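Loruda Forum > Simulation Cells > Setup and Maintenance
Thread: Wrist view of Cell 12 after the gripper model was replaced
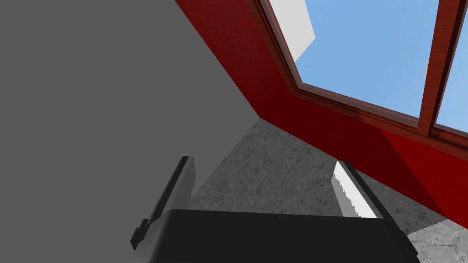 Original post

d_paracha
Cell maintainer, Tilton site

The gripper model in simulated Cell 12 was replaced on Fri 27 October. The render at the head of this thread was taken from the wrist view with the fingers apart and no part between them. I am requesting review before the cell is released to the Naqvi group for their grasping runs.

The following points are open:

1. The palm takes up a wide band along the bottom of the view. I have left the view mount where it was on the previous model.
2. The serrated pad is white and reads clearly against the dark finger and the gray floor. The other finger shows a plain, lighter inner face.
3. The room is unchanged. It has the gray wall, the red wall with the window, and the stone floor.

I propose to release the cell as it stands and to handle the view mount under a separate ticket. Comments are requested from all registered users of the cell.

Reply 1

fvirk
Simulation standards

Thank you for posting this before release. I do not agree with item 1. A view mount is part of the gripper setup under our procedure and should be checked in the same ticket. If the mount is moved next month, every run recorded in the meantime will have been made from a different viewpoint, and the Naqvi group will have to sort them by hand.

Please also state whether the collision shapes were rebuilt along with the visible ones. The teeth on the pad are small, and a render cannot show what the contact solver is using.

Reply 2

d_paracha
Cell maintainer, Tilton site

The collision shapes were rebuilt. The pad is a flat box in the solver and the teeth are visual only. Grip is set through the friction value, as on the previous model.

Regarding the mount, I would point out that the fingertips and the gap between them are both in view, and floor is visible through the gap. For picking from the floor this is sufficient. Moving the mount would also require a new hand-eye calibration, and the script for that has not been updated for the new model.

Reply 3

insaurralde.r
Grasp testing

I support release without moving the mount. We ran 717 picks on the previous model from the same mount, and the palm was never the cause of a rejected run. The failures we logged came from the joint limits, which allowed one finger to travel 14 mm past its stop. I would ask that the limits be checked first.

To check them:

Load the cell with physics paused.
Set both finger joints to zero and read back the values.
Command full open, then full close, and read back each time.
Repeat with physics running. The readings should match the paused ones.

If the running values drift, the drive stiffness was probably carried over from the old file.

Reply 4

z_minhas
Rendering

One remark on item 3. The upper part of the red wall renders much darker than the part toward the right. Users who train on color should be informed of this. I do not consider it a fault, and I would not hold the release for it. The light settings were last edited in February and are listed in the cell file.

Reply 5

fvirk
Simulation standards

I have read Mr. Insaurralde's figures and accept that the mount has not caused rejected runs. My objection concerns record keeping and it remains. I will agree to release on the condition that the mount offset is written into the header of every run, so that later changes can be traced.

Reply 6

d_paracha
Cell maintainer, Tilton site

The condition is accepted. The offset has been added to the header template. I also completed the joint check given in Reply 3. The paused readings were correct. With physics running, one finger drifted on full close. The stiffness value had been copied from the old Flevunier file, as suggested. It has been corrected and the check repeated with matching values.

Reply 7

insaurralde.r
Grasp testing

Confirmed on our side with 47 open and close cycles. Please attach the readings to the ticket. I still think the header entry is more than this cell needs, but I will not oppose it.

Reply 8

danish_dhanial
Forum moderator

The release of Cell 12 is recorded. The view mount is to be discussed in the calibration section, where Ms. Virk has opened a thread. Replies here remain open for joint limit reports only.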